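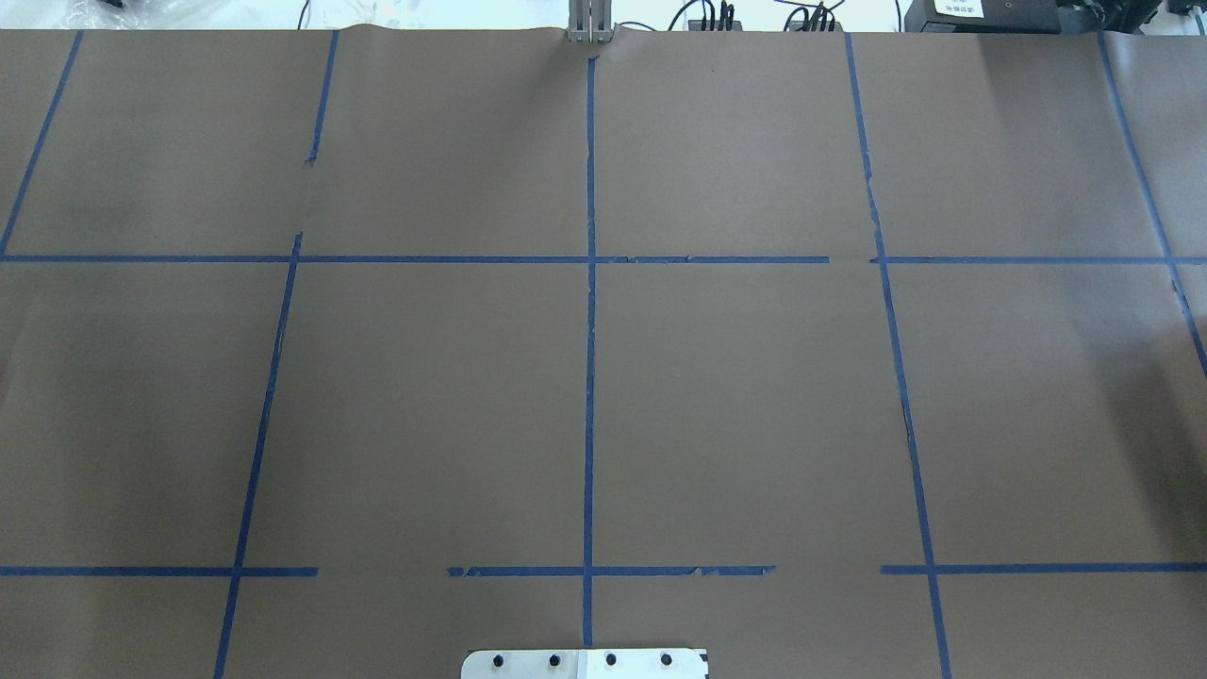

# Tape grid on the practice table: keep it or bin it?

**skara_bench** wrote:

Starting a thread for the club project so we stop arguing about it in the corridor. Brown paper is on the table and the blue tape is down. The task is the same one we agreed in June: the arm picks up a cup from a cell we name and puts it down in another cell we name. Marks for getting the right cell, no marks for style.

I'd like people to say whether the grid is good enough to score with. I think it is. The lines have a few gaps and the ends are torn in places, but you can still tell which cell is which.

---

**prirnlow2** wrote:

I don't think it is good enough. The lower cross line has a wide gap in it. If the cup goes down there, who decides which cell it's in? At the Meldale heats the judges use a ruler and they don't care what you meant.

Also the long edge of the paper curls up at the back. Put some tape along it.

---

**left_hand_thread** wrote:

Agree about the curl. Disagree about the gap. You can lay a straight edge across from one bit of tape to the next and see where the line would go. It takes ten seconds.

What bothers me more is paper on its own. It creases, and it can shift if someone leans on it. Could we clamp a board over the lot and draw on that?

---

**skara_bench** wrote:

A board raises the table height and then every stored position is wrong. We have 30 of them saved and I'm not teaching them all again. Paper stays.

---

**zuniga_fan** wrote:

Which cells are we using for the first run? I've been writing the move list for the Zúñiga script and I've only done the middle ones. The cells at the edges are a long reach and I'd sooner leave them out until the middle works.

---

**skara_bench** wrote:

Middle ones first is fine. Start with the one left of the centre line, between the two cross lines. Cup goes near the left side of the cell so the gripper can come at it from the left without stretching.

Please don't number the cells on the paper in pen. Put the numbers in the script and keep a sketch next to the laptop.

---

**prirnlow2** wrote:

A sketch gets lost. We lost the last one.

---

**zuniga_fan** wrote:

I'll put the sketch in the shared folder as well.

Setup for that cell is below. Pale green cup, gripper just beside it and pointing towards the middle of the table. I've set the approach speed low for now.
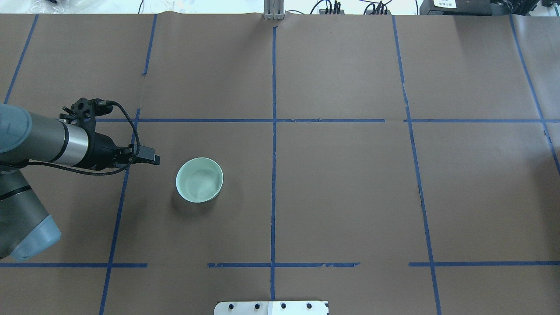
**tin_lid** wrote:

New this term, so sorry if this is written down somewhere. Why are we scoring by cell when we could measure how far the cup is from a marked point?

**skara_bench** wrote:

Because the competition scores by cell, and two people can agree on a cell by looking. Measuring to a point needs a ruler, someone to hold it and a rule about which part of the cup you measure from. We did it that way before and most of the session went on measuring.

---

**left_hand_thread** wrote:

I'd still log the distance, even if it doesn't count. If the arm is always landing to one side we'd want to know. A cell score hides that until it tips over the line.

---

**zuniga_fan** wrote:

The script already logs the joint positions at release. The log file from last term has 3,191 lines in it and 1,258 of those are release or grip events. You could work out the drift from that if you wanted to sit down with it.

---

**left_hand_thread** wrote:

Joint positions tell you where the arm thinks it is. They don't tell you where the cup is. If the cup slides as the fingers open, the log looks perfect.

---

**zuniga_fan** wrote:

Fair point. Then someone needs to measure by hand, and I'm not volunteering.

---

**prirnlow2** wrote:

I'll do it for five runs and no more. Rim nearest the centre line, measured square to the tape. If it shows nothing we drop it.

On the gripper, can we check the cable before anything runs? It makes a loop from the top of the wrist and goes back under the forearm. I'd want to turn the wrist by hand through its full range with the power off and see if it pulls.

---

**skara_bench** wrote:

Yes, do that before the first run each session. I'll add it to the list:

1. Smooth the paper and press down any loose tape ends.
2. Check the cable by turning the wrist with power off.
3. Put the cup in the start cell.
4. Run at low speed once with a hand on the stop button.
5. Run at normal speed and score.

---

**tin_lid** wrote:

Does a cup touching the tape count as in the cell?

---

**skara_bench** wrote:

Touching is in. Over the tape and into the next cell is out.

---

**prirnlow2** wrote:

Meldale rules say touching is half marks. We should practise to their rules.

---

**skara_bench** wrote:

Is that this year's sheet? Mine says touching is in. Can you post the page?

---

**prirnlow2** wrote:

It's at home. Will post it tonight after 7.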